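Folding and putting away laundry: your questions

I get a lot of the same questions through the contact form, so every March I sit down with a pot of coffee and answer the ones that keep coming back. If yours isn't covered, write to me again! I read everything, even if it takes me until the following Tuesday to reply.

Do I have to fold things right out of the dryer?

No, and I rarely do. But shirts and pants do much better if you at least lay them flat while they're waiting for you. A basket of stuff left balled up overnight means ironing, and I would do almost anything to get out of ironing. If you can't fold right away, drape the pants over the back of a chair and let the socks fend for themselves.

What's the best surface for folding?

A table, at a height where you aren't bending over. I folded on my bed for years and had a sore back every laundry day. A bed is soft, so the cloth sinks and you end up pressing wrinkles in. My table is a big old Cekholm one I got secondhand for 60 dollars, and it's the best thing in the house. A kitchen counter works too (wipe it first, ask me about the maple syrup).

How do you fold pants so they don't come out crooked?

This is the one I get the most. Fold them in half the long way first, one leg on top of the other, and match up the inside seams. Then take the waist in one hand and the hems in the other and pull gently until the whole thing goes straight. You want them taut, but don't yank. Put them down, smooth from the waist toward the hems with your flat hand, and fold in half or in thirds depending on your drawer.

If a crease still runs off at an angle, your seams have slipped. Open them up and start over, it takes 8 seconds.
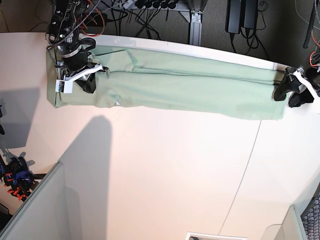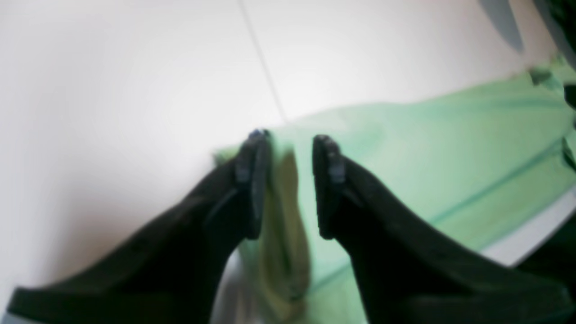
Light green cloth, pinched and creased.

Answers by Danica Šťastný
Reader questions collected by Marlene Rezende

Halves or thirds?

Thirds if you file your clothes standing up in the drawer, halves if you stack them. I'm a filer. My drawers are shallow, and thirds gives me a little packet that stands on its own. Long-legged people may need to go in half and then in thirds – my brother-in-law's pants are practically a tablecloth.

Should the tag be inside or outside?

Inside, if you care how the drawer looks. I do like to check where the tag is before I start, though, because on soft pull-on pants it's the quickest way to tell the back from the front. Tuck it in with a finger as you make the last fold.

What about slippery fabric?

Ugh. Thin, silky pants slide around no matter what you do. I put a bath towel on the table underneath so they have something to hang on to, and I fold slower. Rolling is fine as well. Alcides Aguiar wrote in to say he hangs all of his and has never looked back, and I can't argue with that if you have the closet space.

Do folding boards work?

For T-shirts, yes. I tried the Roltach one and my shirts looked like a store display for a week, and then the board went behind the dryer, where it still lives. For pants I didn't find it any help at all, the legs are too long for it.

My creases won't come out. Help?

Spritz them with plain water, smooth with your hands and leave them flat for a while. For stubborn ones, hang the pants in the bathroom during a hot shower. Check the care label before you bring out an iron, especially with pale colors, as a scorch mark on light green or cream is there for good.

How many pairs of pants do you own?

Javiera Ocampo asked this and I went and counted – 13. Two of them are for painting the fence.

Can I get the kids to do it?

Sure, start them on washcloths and pillowcases. Mine moved up to pants when their arms were long enough to hold both ends, and they still turn out some very odd shapes. I leave those alone and put them in the drawer as they are.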